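Planning the equipment money for the cleaning robot

Reading time: 5 minutes

Since June I am responsible for the equipment list of our small group at Prestach. We want to teach a robot to clean furniture, first sofas and later maybe chairs and car seats. I have never made a budget for such a thing before, and when I searched for advice I found only lists from big laboratories. So I write down my own way of planning. Perhaps it is useful for another small group, and it is also useful for me, when I forget why I decided something.

The first thing I learned is to look at the work before looking at the catalogs. My first list was made from catalogs and it was a bad list. It had one very strong arm, one expensive camera and almost no money for anything else. Then I spent two afternoons only looking at how a person wipes a sofa, and I crossed out half of it.

The left hand lies flat on the seat cushion with the fingers open, and the right hand pushes a small checkered cloth against the side of the sofa, low down. I had always thought of wiping as a task for one hand. Now I had to ask for the price of two arms. 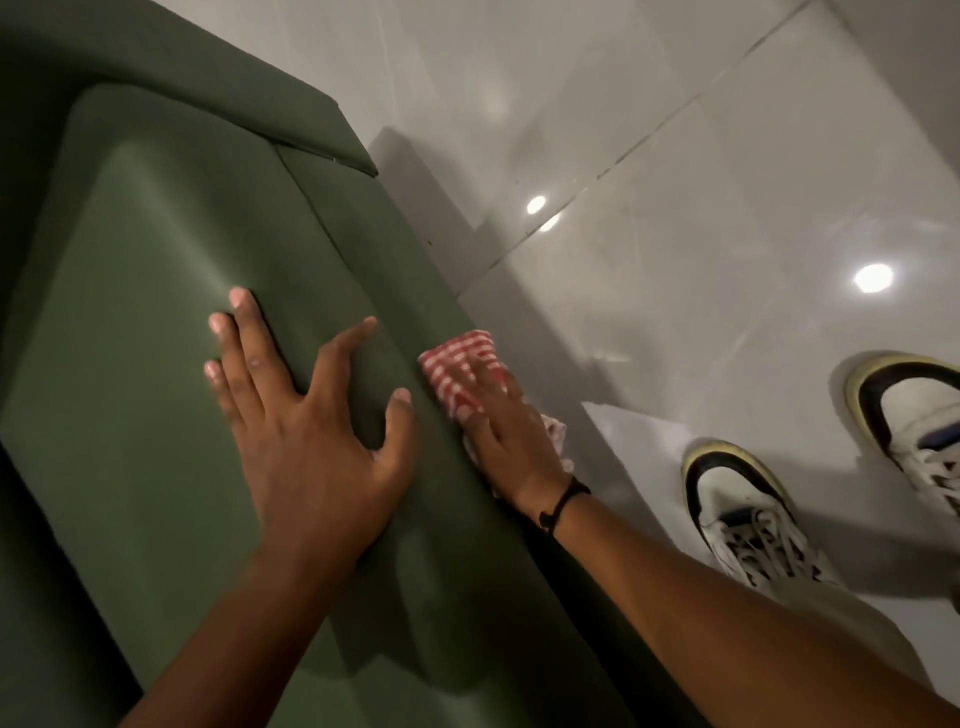

One arm or two

The supplier I wrote to first is called Holovko. They sell a light arm that can be mounted on a table or on a cart. I asked for one, and then for a pair, and the pair was of course not cheap. For some days I tried to convince myself that one arm and a heavy weight on the cushion would do the same job. Maybe for a flat cushion it would. But a sofa has sides and corners, and the fabric moves when you rub it, so the weight must be moved all the time, and then you need a person standing next to the robot.

In the end I put two arms in the plan, but of the smaller size. We do not lift anything heavy. A cloth has almost no weight, and what we need is a long reach and a good feeling for pressure. I would say to everybody who plans this kind of purchase: write down the heaviest thing the robot must hold, and the farthest place it must touch. I had written only the first one.

The reach was the bigger problem. The lower side of the sofa is near the floor, and the top of the armrest is much higher. If the arm stands on a fixed table, it reaches one of them well and the other one badly. So I added a cart with a column that goes up and down. Jenov makes one that can carry up to 7 kilograms on each side, which is enough for our small arms. I asked them also if the wheels can be locked, because pushing on a sofa means that the sofa pushes back. They can, but the locks are sold separately. Please read the page with the accessories before you send your budget to anybody – I read it after, and had to write an apology.

The hand at the end of the arm

Here I am still not sure. An armrest is padded and round at the edges, and the one we looked at has a long crease on the top. A person presses with the whole palm and follows the shape without thinking.
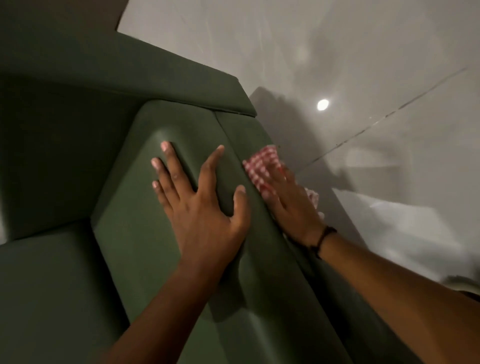 For the robot I see two choices. We can buy a hand with fingers, which is expensive and breaks easily, or we can buy a simple gripper and put a soft pad on it, and fix the cloth to the pad. I prefer the second for the first year. The cloth must be easy to change, so I reserved 600 euros for pads, clips, cloths and the small broken things that will surely come. My colleagues thought this was too much for "rags". I think it is the most honest line of the whole table.

For force sensing I took the offer from Zetutel. It was not the lowest price, but they answered all five of my questions and the others answered one or two. When you are a small customer, this is worth money too.

Things I forgot in the first version

– Delivery and customs for the arms.
– A second power supply.
– Fabric samples. I want different kinds, smooth and rough, so the robot does not learn only one sofa.
– Time of people. Someone must show the wiping many times, and these hours cost more than the cart.
– Repair. I now keep a part of the sum untouched until the last month.

The plan goes to our director next week. If the answer is no, I will ask for the cart and one arm first and leave the second arm for next year, with the mounting plate already bought for both. I will write again when I know more.

26/08/2020

Search this blog
Type and press enter

Recent posts
How I compare offers from suppliers
Renting or buying a robot arm
My first months at Prestach
A small table for counting work hours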